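Re: [methods-tutors] Word limits and the planning sheet for the group project

Umesh,

Comments on your draft follow, with your text quoted where I am answering it. I have read version 2 of the sheet, the one with the Mendska headings, and have left the marking grid alone as that goes to Rana separately.

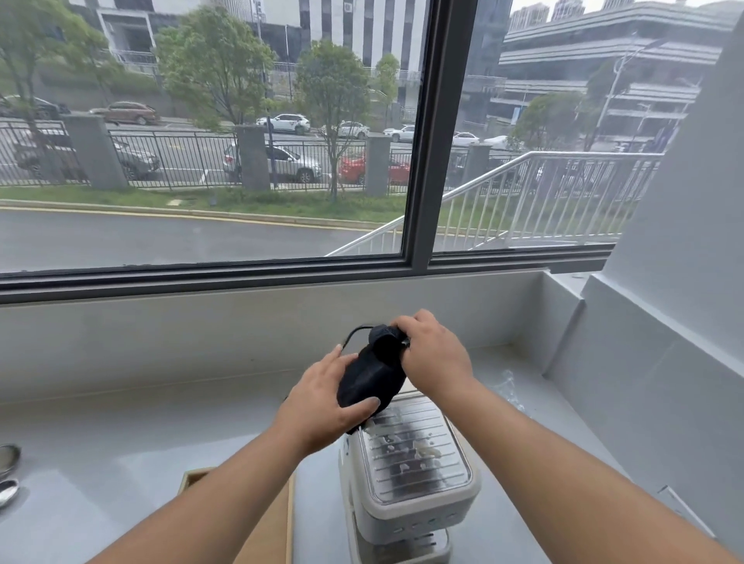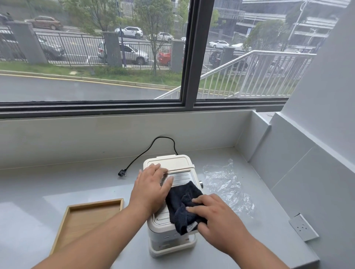
Umesh Malhotra wrote:

> The planning sheet is now one page. Students fill in the question, the
> sources they have read so far, and a paragraph of 500 words on method.
> I would like it handed in before the first draft so that we can catch
> the groups who have picked something too wide.

No objection to the order. The paragraph is too long for its purpose. Last April the same section drew answers that were mostly background, and the method was in the final few lines or missing. I would ask for three short answers in place of the paragraph: what will be measured or compared, where the material will come from, and what result would count against the claim. A group that can't answer the third has usually picked something too wide, so this also does the job you want.

> Each member signs the sheet. If a member drops out, the others
> carry on with the same question.

Signing is fine. The second sentence needs a rule for the length of the final report. At present the limit is fixed per group, so a group that loses a member has the same amount to write with fewer people. The Orkarwood handbook sets the limit per member, and I suggest we copy that. With 770 words per member the arithmetic is simple and the marker can check it from the signatures. References and tables stay outside the count. Captions have been argued over before, so please say which side they fall on. I would put them inside.

> Drafts go through Nukance so that comments are all in one place.

Agreed, with two points on settings.

1. Comments must be released by the tutor. If the default is left on, students see each comment as it is typed, including the ones later deleted.

2. The draft slot should accept one file per group. If it is set per student, each member can upload a different version and there is no way to tell which one the group meant. We had this with the reading logs and I spent an evening comparing files that differed in the title only.

> I have not put in anything on dividing the work. My feeling is that
> they should sort this out between themselves.

They should, but the sheet ought to record what they decided. Add a table with columns for section, first writer and checker, and state that the first writer and the checker may not be the same person. It takes a few minutes to fill in. When a group comes to us in the last fortnight saying that a section never arrived, we then have something to look at. I would not mark the table.

Smaller things:

- "Sources read so far" should say whether abstracts count. I would say no.
- The footer still has last year's room.
- "Hypothesis" and "research question" are used as if they were the same in the second box. Pick one. Several groups will be doing descriptive work and will have no hypothesis.

If you can send a version with the table added I will try it on my own group before it goes to everyone.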